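We use cookies to make this site work. Accept all | Manage settings
Search news, places, people

Grippers out on the tables at the Lestar open day

I nearly didn't go, as it was chucking it down in Bremholm and I'd only just got the bus back from Dirville, but I'm so glad I did! Lestar threw open its workshop in July and by mid-morning the queue was already past the bike racks. The door staff told me they'd had 576 people through by closing, well up on last year.

The big hall had the usual arm stacking crates (children love it, and so do I), but the place I stayed longest was the side room, where visitors could have a go with the hand-held grippers. You hold one and squeeze, and the jaws close on whatever you're after. It looks easy. I dropped the same thing again and again and then got it first time when I stopped trying so hard - my daughter was very smug about hers.

Xuân Kiều, who runs the Sầm project there, was showing people how to pick up flat things from a tabletop, a fiddly job even for fingers. Her team has recorded 700 goes at it so far, by people of every age, and the robot arm next door learns from those recordings. "I like the clumsy ones best," she told me, "they show us how people put a mistake right."

She let me stand at her elbow while the next few visitors tried, and I must have been in the way the whole time - sorry, everyone. 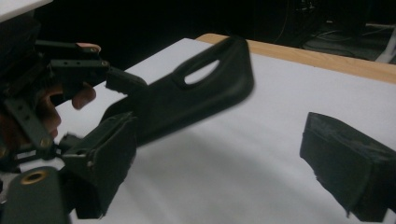
Do you need to book for the next one? Just turn up, as entry is free and the side room takes people in the order they arrive, 18 at a time.

Lestar hasn't settled on a month yet, but Xuân Kiều said she'd like to bring the grippers over to the library in Dirville before then. If she does, I'll be there with my sleeves rolled up. There was very good carrot cake too, though it had all gone by two o'clock.

601 shares | 18 comments
Get our newsletter: enter your email address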